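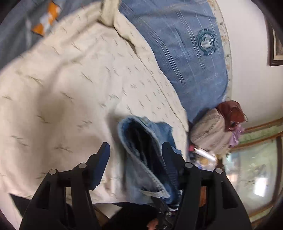 Third week of teaching by hand and I'm finally getting the hang of slow. You'd think folding a pair of jeans is the easiest thing going, I've done it most of my life, but do it with two fingers and no wrist to speak of and you feel about four years old. Denim's the one I keep going back to. It's stiff where the stitching is and floppy everywhere else, so if you pinch a folded edge with only the tips you get one layer and leave the other behind. And light blue on a cream bedspread is kind to me, at least I can see what I'm grabbing. The bedspread itself is less kind — it rucks up as soon as you drag anything over it.

Target for the week was 90 good folds. Got more than 14 in the first sitting and then my thumb packed in. Rest of the evening was tea and relabelling.

Things I've worked out so far, in no order:

- close the fingers BEFORE you lift. Sounds daft. I was doing both at once and the replay just looks like a snatch
- pause at the top of the lift, one breath
- if you fumble, put it down and start that one again, don't rescue it. Rescues are a mess to learn from (keep a few though, I've a seperate folder)
- strap snug, not tight. Pins and needles after 16 minutes otherwise

Tried the same job by remote control over at the Jovalgate workshop last month. Hated it. Two sticks, a screen, a lag you don't notice until the sleeve's on the floor. The arm there is lovely and smooth but I was so busy thinking about the sticks that I forgot how folding goes. By hand you forget the tool after a bit, more or less. Some people at Estumville swear by the sticks for anything heavy and fair enough, I wouldn't want to swing a full basket about with this thing.

Still to do: towels, a fitted sheet (dreading it), socks in pairs. The Ilham run wants everything in by April and they want shirts as well, which I only found out when I re-read teh sheet. Shirts have buttons. Haven't got a plan for buttons.

Also need to vary the start more. Nearly all mine begin with the jeans lying the same way round, so the arm will learn that and get stuck on anything else. Going to chuck them down from standing height tomorrow and take whatever I get.

Right, battery's charged, back to it.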